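Home Topics A–Z Contribute About

Hall pass (school policy)

A hall pass is a written, printed or electronic permission that lets a student be outside the classroom during a lesson. Passes are used mainly in American middle schools and high schools. They most often cover trips to the restroom, the nurse, the library or the main office.

Form and use

The oldest kind is a paper slip signed by the teacher, with the time of leaving written in. Many teachers keep a single reusable object instead, such as a block or a laminated card, so that only one student can be out at a time. Hall monitors may ask to see the pass and send a student back without one.

Electronic systems replace the slip with an entry on a tablet or laptop. The student picks a destination, the teacher approves it and a timer starts. Some systems also limit the number of passes per day or keep two named students from being out together.

Passes and student health

Students with a medical condition are often given a standing pass, which does not need the teacher's approval each time. It may be written into a Section 504 plan. Standing passes commonly cover restroom use, drinking water and visits to the nurse – including visits to take medicine kept at school under state or district rules.

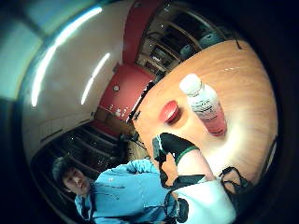 A labeled plastic bottle containing a pinkish-red liquid, with a red lid beside it.

Limits on restroom passes are the most disputed part of the practice. Parents and doctors have objected to rules that trade unused passes for extra credit, or that count restroom trips as lateness. Schools that keep such rules usually point to vaping, fights and vandalism during class time.

Example of a district policy

The Brinden school district, with 3587 students, moved from paper to electronic passes one September. Its first policy allowed two restroom passes a day and closed the halls for the first and last 14 minutes of each period. Marites Javier, a parent, asked the school board to drop the daily limit, and 19 teachers signed a letter supporting her. Board member Efren Abella argued that the limit had made the halls quieter. The board kept the electronic system and the closed periods but removed the limit.

Privacy

Electronic passes create a record of where a student went and for how long. Districts differ on how long this record is kept and who may read it. In Brinden, the records are deleted at the end of the school year, and parents may ask for a copy – teachers see only their own classes.

See also
Closed campus
School nurse
Section 504 plan
Tardy policy
Truancy

Recently updated
Detention (school)
Locker search
Student handbook

This site uses cookies to remember your settings. Accept Manage cookies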